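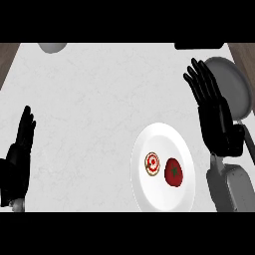
租Irnum的工位那会儿，我跟我妈说的是去学木工。她很高兴，还问我能不能给她打个放腌菜坛子的架子，我说能啊，没问题，先让我练练手。结果大半年过去，架子的影子都没有，我倒是欠了一屁股电机钱，还在电脑里养了一个有两条胳膊的家伙。

它叫Tukia。名字是我室友起的，她那天在打游戏，随口一喊，我就用了。后来我问她什么意思，她说她以为是我说的。行吧。

Irnum是个共享工坊，在河边一栋老楼的二层，楼下从前是卖布的，现在锁着，卷帘门上贴满了搬家广告。工坊里什么人都有，修自行车的，做吉他的，还有一对夫妻常年在研究怎么把旧洗衣机滚筒改成烤炉（我吃过一次他们的烤红薯，很香，有点铁锈味）。我的工位在最里头，靠着水池，冬天冷得要命，夏天水池返味。便宜嘛。门禁密码是1112，大家都知道，连楼下收纸箱的大爷都知道。

我本来真的是想做架子的。真的！我连木料都买了，两块榉木板，现在还竖在墙角，上面挂着我的围裙。问题出在隔壁工位那个退租的人身上，他走的时候留下一箱东西，说谁要谁拿，里面有四个Dornitz的关节模组，九成新，一个带编码器的腕子，还有一大捆线。我抱着箱子站在那儿，心里那个声音就开始了：你看，肩膀有了，肘有了，就差只手。

谁跟我说过人这辈子最大的开销都是从免费的东西开始的？反正我信了。

手是在MacKinnon的网店买的，黑色的，五根指头，每个指节都能弯。下单那天晚上我没睡着，一会儿觉得自己要改变世界，一会儿觉得自己要吃三个月挂面。两样里头后来应验了一样，你们猜猜。

先到的是右手。左手缺货，客服说九月就有，我说好的我等，然后我就等到了现在。

所以有很长一段时间，我真正拥有的Tukia是半个：一条右胳膊，浅灰的外壳，是我自己一节一节打印出来又一节一节磨的，磨得我鼻孔里都是灰；一只右手；一块夹在桌沿上的铝板当它的肩膀。另外半个只在电脑里。电脑里的Tukia很阔气，两只手齐齐整整的，面前一大块白色大理石台面，有淡淡的纹路，四周还有木头的颜色。我在现实里用的是一张贴了桌布的折叠桌，桌布是向日葵的。

我给仿真里的厨房花了多少心思，说出来挺丢人的。胳膊的重力补偿还没调对呢，我先花了两个晚上挑台面。室友从我背后走过去，端着泡面，说，哟，你这是要结婚啊。

我说你不懂，要有真实感。

她说那你把真实的水槽也放进去，里面泡三天碗那种。

盘子也是挑的。盘子里放了两样吃的，一个西红柿，一个小点心。西红柿好理解，练手的都爱用软东西，捏得轻了掉，捏得重了一手汤。点心是我私心加的，圆圆的，边上烤得金黄，上头一层白糖霜，画着红色的旋儿，中间一个红点。我小时候我们家巷口有个铺子卖差不多的，五毛钱一个，我妈每个月发工资那天给我买。后来铺子没了，改成了配钥匙的，再后来配钥匙的也没了。

模型库里一搜出来我就愣了一下，心想，嚯，你在这儿呢。

任务我写得很简单：右手伸过去，拿起西红柿，递给左手，左手放到一边。就这么一句话，我跟它耗了一整个秋天。

刚开始它连伸都不会伸。程序一跑，两只手同时往上一举，张着巴掌停在那儿，像被人拿枪指着。我以为是初始姿态写错了，改了，再跑，还是举手。我室友那阵子特别爱看它举手，下班回来鞋都不换先凑过来问：今天投降了没有？我说投了。她就心满意足地去洗澡。

后来查出来是我把一个正负号写反了。这种事情不能细想，一细想就想辞职，可我又没有拿这个上班，辞都没处辞。

正负号改好的那天，右手终于奔着盘子去了。它走得特别慢，我把速度压得很低，怕它吓着我。黑色的手指一根一根张开，悬在盘子上面，我连呼吸都轻了，明明隔着屏幕，明明那西红柿是一堆三角形糊出来的。它往下探，往下探，然后很坚定地，拿起了点心。

我说不对，放下。

当然它听不见。它举着点心往左手那边送，左手也配合，手掌打开迎上来，两个人（我后来一直说“两个人”）交接得非常漂亮，糖霜都没蹭着，仿真里当然也蹭不着。放到台面上，归位，日志里打出来一行：任务完成。

我坐在那儿看了好久那行字。

工坊里那个做吉他的凑过来看，他一向不说话的，那天站了半天，说，它挑食。

从那以后这句话就传开了。我去接水，烤红薯那对夫妻问我，还挑食呢？修自行车的把一袋真点心放在我桌上，说给孩子的。我拿去分了，很难吃，里面是莲蓉。

我检查了识别那部分，没毛病，西红柿是西红柿，点心是点心，框得好好的，绿色的蒂都认得清清楚楚。我又检查目标编号，也对。我把盘子转了个方向，它拿点心。我把点心挪远，它绕过西红柿去拿点心，胳膊拐了一个特别别扭的弯，肘都快顶到限位了，还是拿点心。有天夜里我气得把点心从盘子里删了，它伸过去，悬在西红柿上面，不动了，一直悬到超时。

你说我能不多想吗？凌晨两点，一个人，水池返着味儿，屏幕里一只黑手停在半空里，底下是个红彤彤的西红柿。我跟它说，你碰一下，就碰一下，又不咬你。

我妈就是那个时候打电话来的。她睡不着也爱打电话，她知道我也不睡。她问架子怎么样了。

我说快了，在做榫头呢。

她说榫头难吧。

我说难，老是对不上。

她说那你别着急，你小时候就急，穿个针都要哭。坛子放地上也一样的，我就是弯腰不太方便了。

我嗯了一声。她又说，最近手不大听使唤，早上拧盖子拧不开，拿楼下小卖部去让人家拧的。她说得很高兴，像说一件好玩的事，说小卖部那小伙子也拧不开，脸都红了，拿热毛巾焐了半天。

挂了电话我又把点心加回去了。它立刻就拿了。这没良心的。

问题是怎么找着的呢，说出来也没什么意思。抓取评分里头有一项惩罚变形，我当初从一个旧例子里抄的，满分255，软的东西扣得厉害，西红柿一扣就扣到底了，点心被当成硬的，一分不扣。它看过去，一边零分，一边满分，换我我也拿点心。目标编号那一项的权重又让我自己调得极小，调的时候大概在吃面，日志里那天的备注就写了俩字：先这样。

我把权重改回来，重新跑。右手过去，张开，悬了一下，真的悬了一下，我发誓比平时久，然后下去，拿了西红柿。

我在工坊里喊了一嗓子。吉他那位吓得把胶滴在了面板上，后来我赔了他两顿饭。

喊完了以后我又有点不是滋味。怎么说呢，它拿西红柿拿得很好，很听话，递给左手，左手接住，放下，归位，任务完成。再跑一遍，一模一样。点心就在盘子里，它一眼都不看了。室友回来照例问今天怎么样，我说好了，不挑食了。她哦了一声，说那没意思了，去换鞋了。

接下来是真家伙。真家伙不跟你讲道理。

向日葵桌布上，我摆了一个家里的白盘子，菜市场买的西红柿。左手没到，我就拿自己的左手顶，坐在桌子左边，把手掌伸过去等着。第一回它根本没够到，在离盘子一拃远的地方对着空气捏了一把，捏得很有把握，然后捧着那把空气郑重地递给我。我接了。不接怎么办，程序等着呢。

第二回够到了，捏爆了。汁水顺着黑手指往下滴，滴在我磨了一个月的外壳上。第三回没爆，提起来走到半路，松了，西红柿在地上弹了一下，滚到烤红薯那边去了，人家捡起来擦擦，说晚上炒鸡蛋。

菜市场的阿姨认识我了。她说小伙子你是不是开饭馆的。我说没有，家里有个孩子，爱扔。她就给我挑熟透的，说便宜，反正也是扔。我又不好意思说熟透的更难捏，就这么拎着一袋软塌塌的回来，练出了一手好功夫——我是说它。在软西红柿上练出来的，再拿硬的，跟玩儿似的。

真正接住的那一回，日志上写的是Nov 19, 2020。我特意没用截图，拿笔抄在墙上了，就抄在榉木板旁边。那天其实没什么准备，我还感冒着，一边擤鼻涕一边按的启动。胳膊过去，手指合上，轻轻的，皮都没皱，提起来，慢慢朝我这边转。齿轮的声音沙沙的。到我手掌上方，停住，等着。

按程序，它要等接的那一方给个信号才松。仿真里是左手给，现在是我给，脚边有个踏板，踩一下就行。

我没踩。我就看着它在那儿举着，有点抖，重力补偿到底还是差那么一丁点，西红柿也跟着抖。我想起我小时候我妈把点心递给我，也是不马上松手的，要我说谢谢。我不说她就不松，两个人一人捏一边，糖霜蹭一手。巷子里人来人往的，她上了一天班，饭盒还拎在另一只手里。

我说谢谢啊。

踩了踏板。它松了。

西红柿在我手里凉凉的，我吸了吸鼻子，当然是感冒。

那个月我没去买新零件。我把围裙从榉木板上摘下来，问吉他那位借了锯子。他看我划线看了一会儿，把铅笔拿过去，自己划了。榫头是真的难，老是对不上，我在电话里倒没骗她。第一根横档我锯短了，第二根锯斜了，烤红薯夫妻把废料都收了去，说榉木好，耐烧。

架子做了三个礼拜，歪了一点，坛子放上去要垫一块纸板。我坐26路给她送过去，在车上一路抱着，司机让我往后站，一个刹车，横档磕在扶手上，磕掉一小块漆。

我妈围着架子转了一圈，摸了摸，说这个木头好。又说这是你一个人做的？

我说有人帮忙。

她去厨房给我盛汤，我听见她在里面拧什么东西，拧了半天，没拧开，又放下了。我走进去，是一瓶辣酱。我接过来，拧了一下，也没拧开。她就在旁边笑，说你看吧，楼下那小伙子也不行。

我一边用热毛巾焐着瓶盖，一边想，拧盖子得两只手，一只扶着，一只转，扶的那只力气还不能小。右手的腕子能转，转的角度够不够得算算。台面换成她这个，窄的，瓷砖的，有一块角上缺了釉。盘子可以不要了。点心，点心我想想。

“你发什么呆，”她说，“汤凉了。”

我说妈，你这台子多高啊，有尺子没有？

她说抽屉里，你先把汤喝了。

左手还是缺货。我刚才又去MacKinnon的页面刷了一遍，客服的头像亮着，我打了一行字问什么时候有，他说亲，下个月。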